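README for the plush sorting set, Plundley returns room

Hi! If you got sent this folder by Seul-gi Yeon, you're in the right place. If you found it on the shared drive by accident, also fine, come on in, just please don't rename anything.

I'm Kelly Andrade. I worked the returns bench at Plundley for a long time before any of this started, and now I split my week between the bench and keeping this data in order. I wrote most of this file in March and I keep adding bits when people ask me things in the hallway. Last real cleanup was 16 April 2023.

What's in the folder

Recordings of people picking up soft toys and putting them somewhere else. That's the short version. Each recording is one go at one job: pick a toy off the table, put it in the box, or turn it over, or move it next to another toy. There are 200 recordings in the part we've checked, and a folder called LATER with stuff I haven't gone through yet (don't train on LATER, I mean it, Dineo did and was sad for two days).

Every recording has:
- video from the handheld gripper, very wide angle, so expect round pictures with black corners
- tracking for the gripper, as a plain text file
- video from a fixed camera for the sessions where we had it set up
- a notes file, written by whoever was holding the thing

The notes files are uneven. Mine are long. Seon-mi Um writes things like "ok" and "ok but ear." You learn to read them. "Ear" means the fingers closed on an ear and missed the body, and that's a very common way for a plush pickup to go wrong.

Why soft toys

Plundley takes back a lot of plush, and a person has to handle every piece – look it over, find the tag, decide if it goes back on the shelf, to the wash, or out. The arm we're getting from Evgate (we call it Ilta, I don't know who started that) was already fine with boxed goods. Plush is another story. It squishes, it flops over, it has feet going in every direction. So somebody had to show it how, and Seul-gi's idea was that it should be us, the people who do it all day.

The table is an old ping-pong table and I will defend it forever. It's big, it's the right height for me, and the dark blue makes the light-colored toys easy to find in the video. Not so great for black fur and black cables, see below. 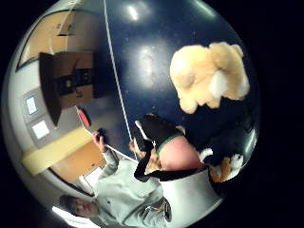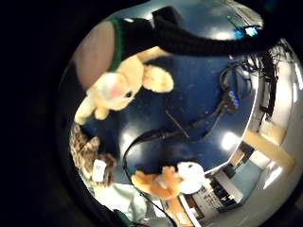
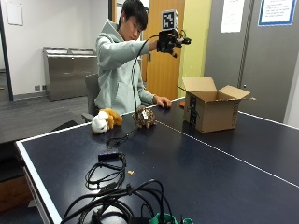
The handheld gripper is lighter than you'd think but the cable gets on your nerves. Drape it over your shoulder or let it hang in front, whatever works, but write down which, because Na-rae Kang found that the tracking gets jumpy when the cable pulls on your wrist. She spent a whole afternoon on that one and I still owe her lunch.

How we record

Do it the way you'd do it at the bench. I can't say this enough. The first week we were all being so careful and slow, like we were handling eggs, and the arm learned to be careful and slow, and then it was useless for a returns line! Pick it up like you've picked up a thousand of them already. If you fumble, keep going and fix it. Fumbles are worth having and I mark them FUMBLE in the notes so you can filter them if you want.

Start with the toys wherever they land. We stopped laying them out nicely. A return comes in upside down with its face in somebody else's belly, so that's how the toys should be on the table too.

Take a break after 40 goes. Seon-mi and I both had sore thumbs before we made that a rule, and now it's on the schedule as paid time.

Labels

Toy names are whatever we call them on the floor. I tried to make a proper list once with Dineo Khumalo and we gave up at "is a puppet a toy." So there's a field called kind (animal, puppet, other) and a field called name, and name is free text. You'll see the same toy under two names in places. Sorry about that, I'm working through it.

The outcome field has 3 values: in, out, and dropped. Out means it ended up somewhere sensible that wasn't the target. If you disagree with one of my labels, tell me the recording number and I'll look again.

Known problems

Glare. The overhead lights bounce off the tabletop and you get bright patches. Some toys disappear into them for a bit when the gripper tilts. We've asked for matte film and are still waiting.

Cables. They're all over the place in some sessions and the early model kept going for them like they were tails. Shim, the little script in the tools folder, masks out the worst of it. It's Na-rae's, ask her before you change it.

The gripper video and the fixed camera can be out of step at the start of a session. Line them up on the first time the gripper closes.

Hands and faces show up in both kinds of video. Everybody who recorded signed off on use inside Plundley and with Evgate, and that's as far as it goes. Don't post clips, don't put them in slides for outside people.

What it's been like

Seul-gi asked me to put something here for the other sites, so okay. When they first said robot, I figured that was my job gone, and so did half the room. I don't want to pretend we had a lovely time about it. There was a pretty loud meeting. What we got out of it was in writing: nobody on returns loses hours through the trial, recording time is paid at the lead rate, and we get to say no to a session.

The work itself has changed already, before the arm even runs a full shift. I used to do about 2000 pieces in a busy week and my shoulders knew it. Now part of that is recording and part is checking, and the checking is a different kind of tired. It's more eyes and less back. Dineo loves it. Seon-mi would rather be at the bench and has said so to everyone, and she's back there most mornings, so that's a thing you can ask for.

I do miss the radio. We turn it off when we record, even though there's no sound in the files, because we all start dancing a little and it shows up in the tracking.

Things I still want to add
- more puppets, they open up in the hand and the arm has no clue
- left-handed sessions – so far that's only Na-rae
- toys in plastic bags, once we figure out the glare
- a sheet that says what every toy is made of

Questions go to me or Seul-gi. I'm at the bench until lunch and in the little room after.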